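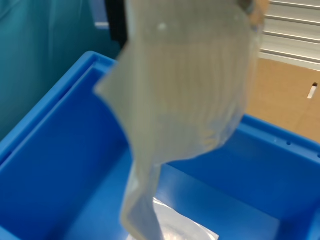 I had been meaning to get to the Trastitz book fair for years, mostly for the tables of old newspaper columns and city histories, and this June I finally went. The doors open at nine and I was there well before, with a thermos and a list much too long for one day. My first stop was Hermans, the secondhand dealer by the stairs, where I bought a history of the Plultasach docks and two collections of courthouse reporting, all before I'd finished my coffee! They went into a bag a lot like the one in the photo, milky gray and see-through, which creases the moment you pick it up and lets every stranger in line try to read your titles. I had some very nice conversations that way.

The talk I'd come for was Leonidas Chatzigeorgiou on his years covering city hall. He read from his new book, published by Provico, 363 pages and (I can now report) hard to put down. The chapter he chose follows one ward office through a single winter: the people asking for jobs, the arguments about snow plows, the old precinct captain who kept his favors written down in a school notebook. He reads quietly, so if you go to hear him, sit up front. I was in row 13 and missed a few of the jokes.

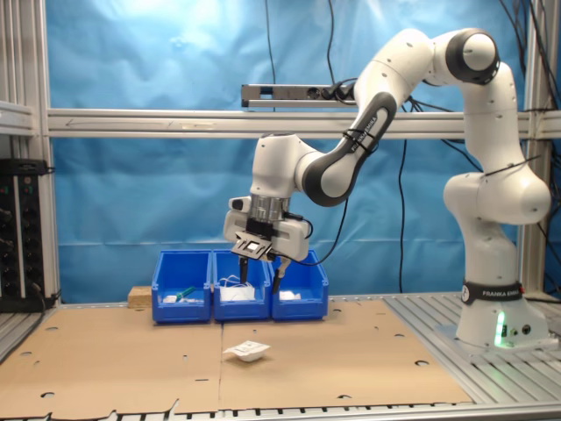
363 words

After lunch I went to the panel on neighborhood papers, run by Fotis Deligiannis, who edited one for 28 years and brought a box of back issues we were allowed to handle. I loved that box. There were zoning fights, bowling scores, and a long feud in the letters page over a bus shelter, and I could happily have stayed there until closing with my glasses pushed up on my head.

A few practical things, for anyone thinking of going next year. The room for the talks holds 60 and fills up early. Bring cash for the smaller tables. The soup is better than the sandwiches, and the benches out back are in the shade by three.

I came home with more books than I have shelf for, and I've started with the Plultasach one, which has a wonderful chapter on the night watchmen and no index at all.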